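Chapter 3: Open Day at Storanlow

By Agnes Magnusson
22 April 2023

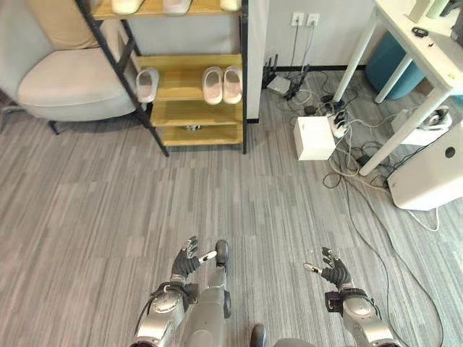
3.1 What the visitors came for

Most people who attend a robot demonstration expect to be amazed, and they arrive early to get a good place for it. At the Plonandale open day there were chairs for 90 and a program promising "household work at human speed." The household consisted of an armchair, a rack of white slippers, a desk with a cup on it, and a great many cables on a carpet.

Xiaoqing Xu, who ran the session, had put one task on the board: walk to the rack, pick up a slipper, bring it back. A toddler manages this without a program. The Troltis team had spent up to 400 hours on it.

Look at the two hands over the carpet. Neither is holding anything, and an engineer would still call this a busy moment. Before a finger can close on a slipper, the machine has to settle several dull questions. Where does the carpet stop and the rack begin? Which slippers make a pair? Is the long black cable on the right an obstacle or a stripe?

The audience sees a pause. Someone coughs. This chapter is about the pause.

Key terms: reach, grasp, clutter, floor plane

We use cookies to remember your reading position. Accept | Manage settings

© Peng Educational | Contact the editors | Back to top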